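国際政治・海外ニュース雑談板

【Truvden】連立与党の幹事長発言、また党内で炎上してる件

1 名前:港町の暇人
立てた。前スレ埋まってたので。
流れとしては、幹事長が地方集会で「少数派の団体は文句を言う前に党費を払え」と言った→録音が出た→謝罪文→謝罪文が短すぎてまた燃えた、で今ここ。
Truvdenの政局、日本語でほとんど記事ないから現地紙読める人いたら頼む

2 名前:fu_no_kaze
乙
謝罪文415文字らしい。数えた記者えらい

3 名前:名無しの傍聴席
党費の話は元から揉めてたんだよ。2月の党規約改正で団体会員の票の重みが変わって、それで怒ってた人たちに向けての発言。単発の失言扱いしてる記事は背景すっ飛ばしてる

4 名前:港町の暇人
>>3
そこ詳しく。規約改正って具体的に何が変わったの

5 名前:名無しの傍聴席
今まで加盟団体は会員1000人ごとに代議員ひとり出せた。それが、党費を個人で払ってる会員だけ数える方式になった。
移民系とか宗教系の団体は団体でまとめて払ってるとこが多いので、ごっそり減る
狙い撃ちと言われてもしょうがない

6 名前:ケトルベル
いや狙い撃ちは言い過ぎでは。労組系も同じだけ減ってるし、改正案自体は前の執行部のときから出てた。
幽霊会員で票持ってる団体があったのは事実でしょ

7 名前:名無しの傍聴席
>>6
労組系は経過措置がついた。他にはついてない。ここが一番でかい

8 名前:ケトルベル
経過措置の件はソースほしい。自分が読んだ要約には無かった

9 名前:fu_no_kaze
Brisierの地元紙には載ってた気がする。有料だったので冒頭しか読めてない、すまん

10 名前:みかん箱
仕事の合間に失礼。
録音全部聞いたけど、問題の箇所の前にも結構やばいこと言ってるよ。「あの人たちは自分の国の選挙の方が大事なんだろう」みたいな。訳は自信ない。拍手してる人と黙ってる人がいる感じ
報道はなぜか後半の党費のとこばっかり引用してる

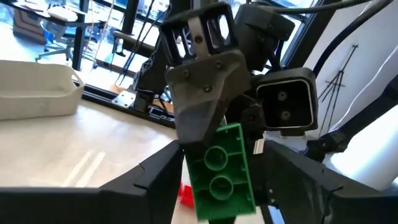

で、謝罪文が触れてるのも党費のとこだけなんだよね。前半はスルー。だから謝罪になってないって話になってる。団体側の声明もそこを突いてて、党費なんかより前半を撤回しろと。自分はこっちの言い分の方が筋通ってると思う
長文失礼、戻る

11 名前:港町の暇人
>>10
それ初耳。日本語記事だと「党費を払え発言」ってタイトルで固定されちゃってるな
スレタイは変えられんので>>1の補足として読んでくれ

12 名前:ケトルベル
前半の訳、自分も聞いてみたけどちょっと違う。
「自分の国」じゃなくて「自分の地元」くらいの言葉だと思う。Truvdenの言葉だと両方同じ単語。文脈で取るしかない

13 名前:みかん箱
>>12
文脈で取ったら国の方では?直前に在外投票の話してるし

14 名前:ケトルベル
在外投票の話は質問者が振ったやつで、幹事長はそれに答えてる。まあグレーだとは思うよ。擁護したいわけじゃなくて、断定するのは早いって言いたいだけ

15 名前:名無しの傍聴席
グレーなら本人が説明すればいい。三日黙ってるのは悪手

16 名前:夜行バス
首相の反応ないの?

17 名前:港町の暇人
>>16
首相は別の党。連立相手の内輪もめなので「各党の自治の問題」でおわり。官房の人が匿名で「困惑している」とだけ

18 名前:夜行バス
出た匿名の困惑
予算採決前だから波風立てたくないんだろうな

19 名前:fu_no_kaze
予算の採決って過半数ぎりぎりだっけ

20 名前:名無しの傍聴席
ぎりぎり。造反がふたり出たらアウト。で、少数派団体に近い議員が少なくとも三人いる。
だから執行部は本気で火消ししたいはずなのに、出てくるのが415文字。ちぐはぐ

21 名前:ケトルベル
造反はしないと思う。過去も声明までは出すけど投票は党議に従ってる。
解散になったら一番困るの少数派系の議員だし

22 名前:みかん箱
それはそう。ただ今回は署名が集まってるのが前と違う。
党員署名、昼の時点で3857筆。臨時大会の請求要件にはまだ足りないけど、Flovbridge支部がまるごと乗ったって話が流れてきた

23 名前:港町の暇人
>>22
Flovbridgeって幹事長の地盤じゃなかった?

24 名前:みかん箱
隣の選挙区。でも長年の盟友と言われてた支部長のところなんで、党内的にはかなり痛い

25 名前:ケトルベル
署名は重複チェック前の数字だろ。確定数出てから騒いだほうがいいよ
前回の請求のときも提出後にかなり弾かれてる

26 名前:名無しの傍聴席
>>25
さっきから全部に水差すねw
経過措置のソース見つけた。党大会の議事要旨の付則にある。「職域団体については次回改選まで従前の例による」。職域団体=労組系

27 名前:ケトルベル
>>26
確認した。これは自分が間違ってた、すまん。
付則に入れたのは印象悪いな。本文の採決の後に一括でとおしてる

28 名前:夜行バス
素直でよろしい
付則の採決のとき反対した代議員いたの?

29 名前:名無しの傍聴席
記録だと反対100、棄権は書いてない。賛成は「多数」としか。こういうところ雑なんだよなあの党

30 名前:しろくま堂
横から。遅レスだけど>>5の話、個人で払えばいいだけって意見が現地の掲示板だと多い。団体会員の中でも若い層は結構そう言ってる。
一枚岩みたいに語られるのもどうかと

31 名前:みかん箱
>>30
若い層がそう言ってるのは知ってる。でも年配の人は窓口が団体しかないんだよ。申し込みがオンラインだけになったから。制度としては平等、でも実際は、ってやつ
あと党費の額自体は誰も問題にしてない

32 名前:しろくま堂
オンラインだけは確かにひどい。紙に戻せって要求は通りそうな気がするけどな。執行部としても安い譲歩だし

33 名前:港町の暇人
落としどころはその辺か。紙の申し込み復活+経過措置を全団体に、で幹事長は続投

34 名前:名無しの傍聴席
続投はないと思う。少なくとも前半の発言の説明なしでは無理

35 名前:ケトルベル
続投に一票。後任候補がいない。副幹事長は規約改正の起草者だからもっと燃える

36 名前:fu_no_kaze
後任いないから続投、毎回それで来てる党だしな……
ちょっと貼っとく
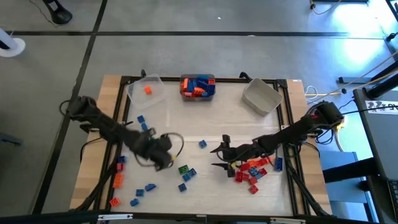
机の奥に容器が三つ、左のは透明でほぼ空。ブロックの山は右のアームのそば

37 名前:夜行バス
Brisierの夕方のニュースで団体連合の代表が会見するって。現地18時

38 名前:港町の暇人
>>37
ありがたい。こっちだと夜中か。起きてる人いたら実況たのむ

39 名前:みかん箱
起きてる。訳は速報なので雑になると思う、ケトルベルさん突っ込みよろしく

40 名前:ケトルベル
了解。例の単語が出たら原語のまま書いて。訳でまた揉めるから

41 名前:しろくま堂
会見に幹事長側の人間が同席するって噂あるけど本当?

42 名前:みかん箱
同席は否定されてる。執行部は文書でコメント出すらしい。何文字かは知らん

43 名前:名無しの傍聴席
その文書に前半の件が入ってるかどうかだけ見ればいい。入ってなければ署名はまだ伸びる

44 名前:夜行バス
予算採決って延期の可能性は?

45 名前:名無しの傍聴席
議運はまだ日程動かしてない。動かすなら会見の後だろうね。連立相手は嫌がるはず

46 名前:みかん箱
会見はじまるの少し遅れるみたい。配信まだ待機画面。始まったらまた書きます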